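Play kitchen

From Flukedon, the open household encyclopedia

A play kitchen (also toy kitchen, pretend kitchen, in some catalogs "role play kitchen") is a piece of child-sized furniture made to look like a cooking area. Usually a sink, a stove top, some shelves. Used in homes, preschools, waiting rooms, libraries. Not to be confused with a dollhouse kitchen, which is much smaller and meant for dolls, or with a learning tower, a step stool for real counters.

Contents
1 Background
2 Construction
3 Toy appliances
4 Use in preschools
5 Collecting
6 See also

Background

Small stoves and pots for children are old. Early ones were mostly tin or cast iron and stood on a table. Some could be lit with a spirit burner, a practice that died out slowly. The Flutside town museum has a tin stove with the date 1827 scratched on the underside, donor unknown, date disputed. Full-height units that a child stands at came much later, with cheap pressed steel, then molded plastic. Wood came back into fashion after that, largely through mail order catalogs and flat packs. 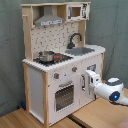

Construction

Three main materials: steel, plastic, wood. Steel units are now mostly found secondhand, edges can be sharp. Plastic ones are light, can be hosed off, fade in sun. Wooden ones are heavier and need assembly, often an evening's work. Counter height varies by maker, there is no agreed standard, and some have legs that adjust. Tall units should be fixed to the wall, same as a bookcase. Screws for this are often supplied and often left in the bag.

The Arker, a flat-pack model sold through small toy shops, is known for its long parts list: 345 pieces counting dowels and screws. A revised instruction sheet fixed the drawing for step 32, where the door hinge was shown upside down. Owners of the first version are advised to read the whole sheet before begining.

Toy appliances

Ranges and sinks are nearly universal. Ovens usually have a door that opens, without a working lock. Refrigerators are more common on wide units. Range hoods and microwaves turn up on models with an upper shelf. Dials may click. Electronic burners with sound and light need batteries, and replacement parts are hard to get once a model is dropped.
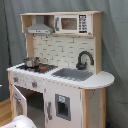 Toy kitchen with range hood and microwave in the upper shelf.

Use in preschools

Common in the "house corner" or dramatic play area. Teachers use them for turn taking, naming foods, sorting, early counting. Aurelio Quezada's classroom handbook, Kakakhel edition, suggests no more than four children at a unit and changing the props every 2 weeks. He also argues for real, empty food boxes over plastic food, on the grounds that children recieve them as more familiar. Other writers disagree; plastic food is easier to wash. Cleaning schedules differ by school.

Collecting

Pressed steel sets get the most interest. Condition of the printed finish matters more than age. Repainted pieces sell for less. Original box adds a lot. Wooden units are rarely collected, too bulky and too recent, though handmade ones sometimes show up at estate sales. The Flutside toy fair, held each August, has a table for loose parts, mainly knobs and faucets.

See also

Toy food
Dollhouse
Tea set
Dramatic play
Flat-pack furniture

This page was last edited on Sunday, September 24, 2023. Section on safety standards still needed.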